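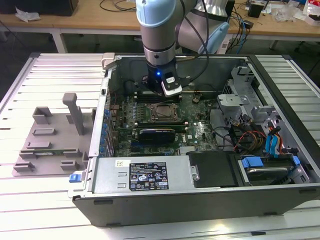 Home Reviews Floor Care Supplies Shop Talk Contact

Keton 3000 Backpack Vacuum: One Month of Night Shifts

Review by Dalia Laur
28 July 2023

I clean offices for a living, mostly after seven at night, and I've carried a backpack vacuum through enough stairwells to have opinions about shoulder straps. So when our supervisor at Alham handed me the new Keton 3000 in June and asked for my thoughts, I had plenty by the end of the first shift. I love this thing!

The harness first. My old Grullau hung off my shoulders like a wet coat, and by the third floor I'd be leaning on walls. The Keton sits on a wide hip belt with a proper buckle, and most of the weight goes there. I'm five foot two and I had it adjusted in under a minute (the chest strap slides up and down, thank you, whoever thought of that). My coworker is over six feet and he didn't have to fight with it either.

Suction is great on low-pile carpet, which is nearly everything we do. The lobby mats at our biggest account used to need two passes and a bit of muttering. Now it's one pass on high, and I save high for the mats and use low everywhere else. Battery life has been good for a full floor plus the break room, though you'll want the second battery if you do a building with more than that.

It's quiet, too. There's a man in accounting who works late, and I can do the hallway outside his door without him getting up to close it.

A few gripes. The crevice tool clips onto the belt on the left side only, and I'm left-handed, so it bangs my elbow. The bags are the 633 size, and our usual supply place doesn't stock them yet. I've been ordering from Priedītis, who ship fast but only sell them by the case. And the cord-style wand switch feels a little flimsy next to the rest of it. No trouble so far, but I'm careful when I set it down.

Price is $1590 with one battery and the floor tool. That's a lot for a one-person outfit. For a crew running it five nights a week I'd say go for it, and ask your dealer to let you wear one for a shift first, with the bag in and the battery on, so you get the real weight.

I'm hanging on to mine. The Grullau is in the supply closet for spills of potting soil, and it can stay there!

Questions or corrections: use the Contact page | © 2023 Dalia Laur | Back to top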